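The Assembly That Always Agrees

Citizens' assemblies are having a good run. Pick people by lottery, feed them lunch and expert testimony, and they will supposedly find the sensible middle that elected politicians can't. I have read a lot of their reports by now. I am less and less sure what they prove.

Take Mavholm, which mailed 2,000 invitations last December to fill its panel on land use. Most went unanswered. The organizers then balanced the people who had said yes by age, income and schooling, and called the result a mirror of the town. It was a mirror of the part of town willing to give up six weekends to talk about zoning. You can match for age all you like. You can't match for being the kind of person who doesn't open the envelope.
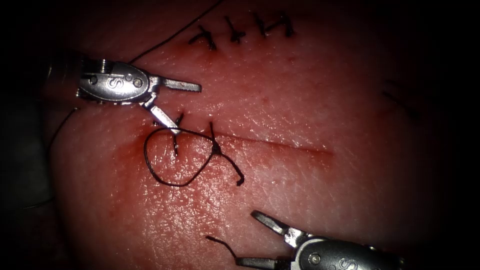 Juwita Jugah thinks this is unfair. Elections have the same hole in them, she told me, and a town council is drawn from a far narrower group than any lottery pool, so why hold the panel to a standard the council has never met? She sat through every session in Mavholm and says she changed her mind on parking twice.

Fair enough on the council. But a council can be thrown out. The panel went home, its 41-page report went on a website, and the council adopted the parts it already liked. That is my larger complaint. In Pasaribu, where the panel's main proposal was a land tax, the mayor thanked the members warmly and sent the tax out for "further study." The bike lanes she had campaigned on were approved within the month, with the panel's blessing printed across the top of the press release.

Supporters answer that the real value lies in deliberation itself. Strangers listen, views soften, consensus appears. Maybe so. I would like to know who wrote the briefing packet. 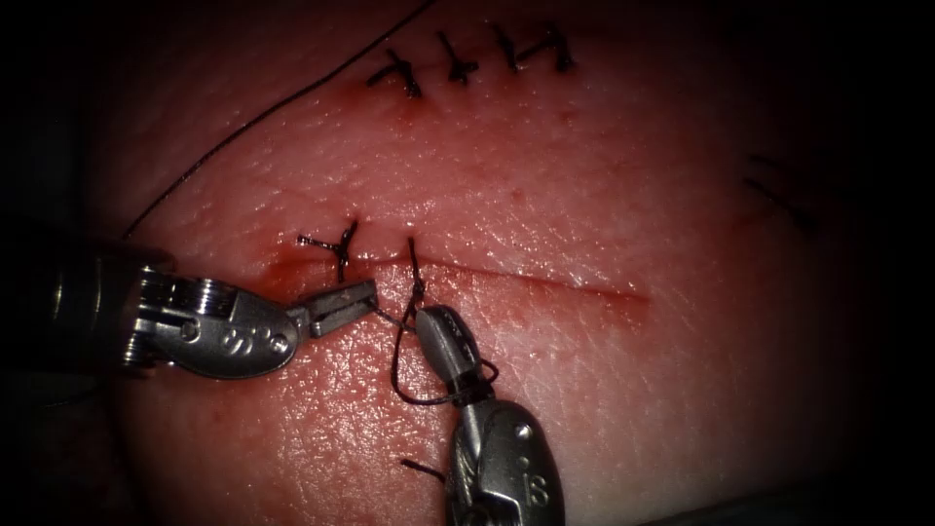
So who does choose the experts? Usually the office that commissioned the panel, sometimes through a hired consultant who would like to be hired again.

Brinell tried to get around this by letting members call their own witnesses. They called two. Time was short, and the packet was already on the table. People given a binder tend to work from the binder, and when the final vote came in at close to unanimous, the city treated it as proof of wisdom. A jury that agreed that fast would worry me. 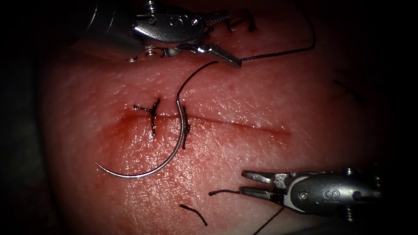
None of this makes the old way look good. Public hearings are a contest of stamina, and the loudest homeowner generally wins. If Clonik goes ahead with its standing assembly, a body of rotating members with the power to force a council vote, I'll watch with some interest. Power to force a vote is at least a power. The draft charter also lets the council set the agenda, though, and I'd read that clause before I read any of the others.

Share this story | 6 comments | 1,000 shares
Contact the editors | All rights reserved | Back to top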